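Boltholm Students Open Second Season of the Ostness Kitting Challenge

BOLTHOLM - The robotics club at Boltholm Technical College is pleased, and more than a little proud, to announce that its students will take part in the Ostness Kitting Challenge again this November, with a bigger team and a good deal more practice behind them than they had last year.

The challenge asks student teams to program robot arms to gather the parts for a small electronics kit and set them out on a tray, ready for a person to assemble. The club has been at it every Tuesday evening since the start of the semester, and often well past the time the building is supposed to close.
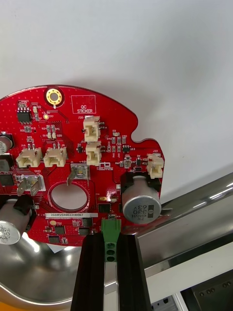
Learning how to hold a part has taken up most of the fall. A motor with its leads attached wants one kind of grip and a bundle of twisted wire wants quite another, and the students have spent many patient hours working out which is which. With the red circuit boards, one grip they use is to pinch the green terminal connector at the lower edge, well clear of the two big silver capacitors. The club keeps a shared notebook of every attempt, good and bad - it now runs to more than 400 entries - and new members are asked to read it before they write any code of their own.

The team's equipment fund received a generous gift this year from Jatislow, a local parts supplier, and the sorting software, which the students call Koo, was written entirely by club members over the summer.

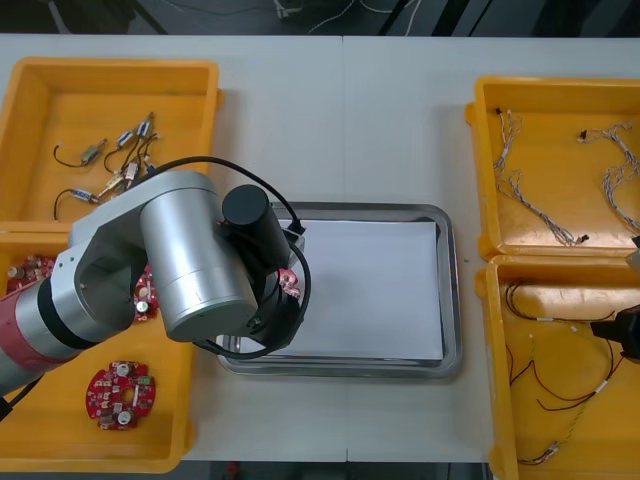
Koo is now in its second version, and the club plans to share it free of charge with area high schools once the competition is over, along with a short guide for teachers who would like to start a team.

Families, neighbors and anyone who is simply curious are warmly invited to an open practice at the college at 6:30 p.m. on the last Tuesday before the event. Admission is free, seating is limited to 200, and there will be coffee and cider in the lobby.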